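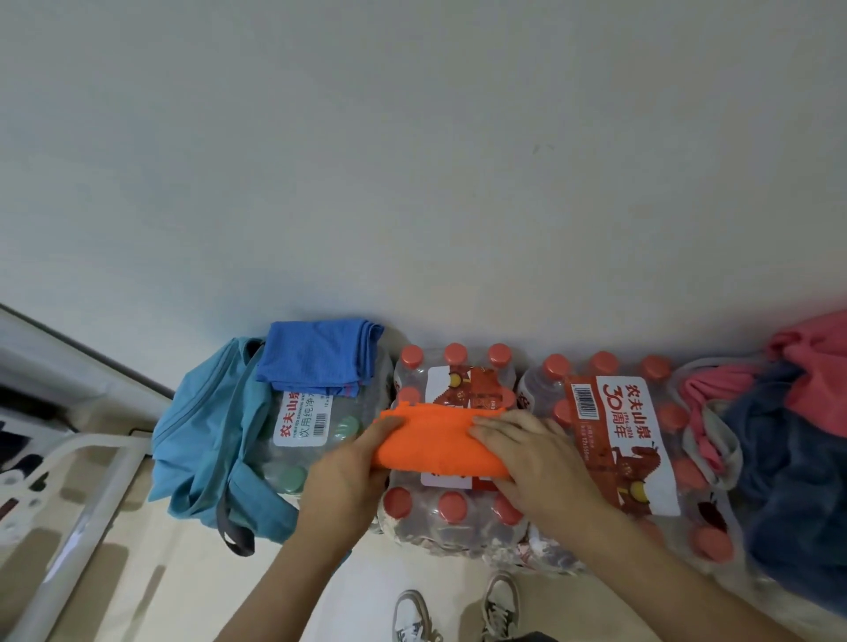 Notebook p. 142, Ustia workshop, back wall

Water and towels today, so no proper bench work to report, sorry Kjell. I'd been meaning to sort the drinks corner since the middle of March and finally got down on the floor and did it.

The packs are now in a row against the white wall, straight on the floor, still in their shrink-wrap. It's all Nongfu Spring. Green caps on the left (the plain purified drinking water), then the ones with the orange-pink caps in the middle and on the right. I left the big red and white 30th anniversary label on the right-hand one facing out. Mahlet likes the artwork and has already asked for the label when the pack is empty. Fine by me, but please cut the plastic round the side and not through the picture!

Towels next. They used to live in a heap on the stool by the sink, and every time somebody wanted one the rest went on the floor. So I tried folding them and laying them flat along the tops of the packs. The royal blue cloth went on the green-cap pack on the left. It's the ribbed one with the thin pink stripe and it drapes nicely, hardly any fuss. The bright orange one is terry and much springier. I folded it into a rectangle and pressed it down flat on the middle pack, one hand holding the left end and the other spread out over the right. Bottle caps make a lumpy sort of shelf, so a loose fold just slumps between them. A firm fold is better. I did mine three times before I was happy with it, which probably says more about me than about the towel.

Nandi's objection, noted here so she can't say I ignored it: if the towel sits on the pack, you have to move it every time you want a bottle. True. My answer is that we open one pack at a time and keep that one over by the door, and the packs on the wall are the unopened ones. She wasn't convinced. We're giving it until the next Gindix delivery and then we'll see who's right.

Things I looked at while I was down there:

The wall has one tiny dark scuff and is otherwise in decent shape. I'd like it to stay that way, so please put packs down and slide them in gently. I don't fancy getting the paint out again.

Wrap is crinkly at the front of the middle pack, but that's just how this stuff goes.

Blue is for hands. Orange is for wiping down the bench. I know we said the reverse last month – Ayantu and I swapped it because the orange one soaks up more and the blue one is nicer on the skin. I'll change the card over the sink.

To do
– ask Mesfin whether the Brirnow order includes more towels or only aprons
– new hook for the wet ones, since they can't go back on the packs (Kjell has a drill bit that fits, I think the 70 mm box)
– Ayantu to check locker 147 for the spare cloths, we're sure there were more of the blue
– move the stool back to the cutting table where it came from

Back to the Ebrahimi samples in the morning. I've left them under the press with the weights on, please don't lift the top board to have a look.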